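Notes from the Bathroom Shelf

Well, January is here and I have finally cleaned out the cabinet over the sink. I know a lot of you did the same over the break, because my inbox is full of it! So this month I'm putting the garden stuff off again (sorry, seed people) and talking about toothpaste, and travel bags, and the awful drawer where half-used things go to live.

I started at 2 in the afternoon thinking I'd be done before my tea got cold. I was still sitting on the edge of the tub when it got dark. There was sunscreen in there from our old apartment on Permont Street, and we moved out of that place before my son could drive. There was a hotel sewing kit. There was a little jar with no label that smelled like cloves, and I still don't know what it was, and I threw it out and then worried about it all evening.

The toothpaste was the worst. My husband opens a new tube when the old one gets hard to squeeze, and then I come along and can't throw the old one away, so it goes in the drawer. My grandmother used to cut hers open with the kitchen scissors and I swore I'd never turn into that person. Well. I cut three of them open and we brushed our teeth out of a custard cup for most of the next week.

Parveen Pirzada wrote in after the last issue to ask if I roll from the bottom or use one of those slide-on keys. I used to roll, but the tube always came undone in the cup. Now I lay it flat on the counter and push the handle of my hairbrush along it from the crimped end up to the cap, slowly, with the cap ON (please learn from my mistake, I was wiping mint off the mirror for ages). Then I fold the empty part over and put a binder clip on it. It's ugly and it works great.

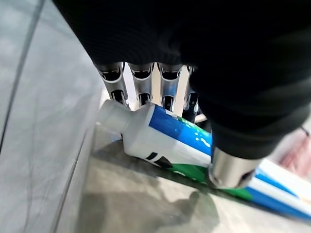 Packing the small bag

Shagufta Swati and I are taking the train up to see her sister at Stundar, so I've been thinking about travel bags too. We only get two nights and I always bring enough for a month. Last time I hauled along a full bottle of conditioner and it let go inside my good shoes.

My new rule is that anything going in the small bag has to be nearly finished. The last inch of the toothpaste, the end of the hand cream, the sliver of soap wrapped in a washcloth. It all gets used up while I'm gone and the bag comes home lighter, which leaves room for the jam Shagufta's sister always gives us. I keep the toothbrush in a sandwich bag with the corner open so it can dry out. If you've got a nicer way to carry one, write and tell me, I'm not proud of the sandwich bag.

Odds and ends

The swap table is back at the Nitham branch library through the end of the month. Sealed and unopened things only, please, and nothing that has to stay cold. I'm dropping off 21 hotel soaps and I don't want to see any of them at my house again.

If you want the hand salve recipe from the fall issue, the reprint is at the front desk. Mail for me still goes to Box 3371, same as always. Next month I really will get to the seeds.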